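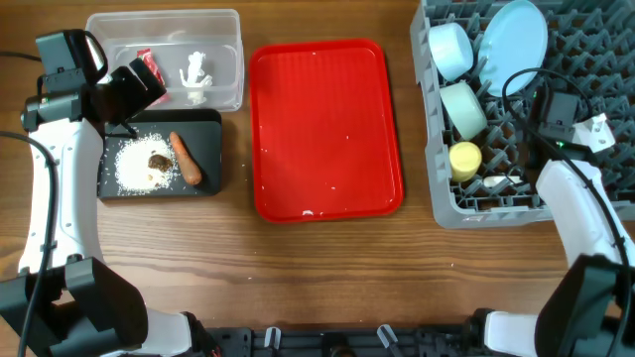
Transparente Kunststoffbox auf Holztisch

Drucken | Per E-Mail senden

**Aufbewahrung von Kleinteilen im Vereinsarchiv**

Codora
Für die Sammlung werden 36 Behälter benötigt. Es wird um Stellungnahme gebeten, ob durchsichtiger Kunststoff oder säurefreier Karton vorzuziehen ist.

Lanz
Für Kleinteile empfiehlt sich Kunststoff – der Inhalt bleibt ohne Öffnen erkennbar.

Edwood
Dem ist zu widersprechen. Weichmacher können Lackflächen angreifen. In unserem Bestand waren nach 3 Jahren 11 Figuren verklebt.

Lanz
Dies betrifft Weich-PVC. Polypropylen ist hiervon nicht betroffen.

Edwood
Die Materialangabe fehlt bei vielen Anbietern. Ich bleibe bei Karton.

Codora
Der Kostenrahmen beträgt 800 Euro. Karton wird zunächst für die lackierten Stücke bestellt. Angebote bitte bis August an Ketus.

Drucken | Per E-Mail senden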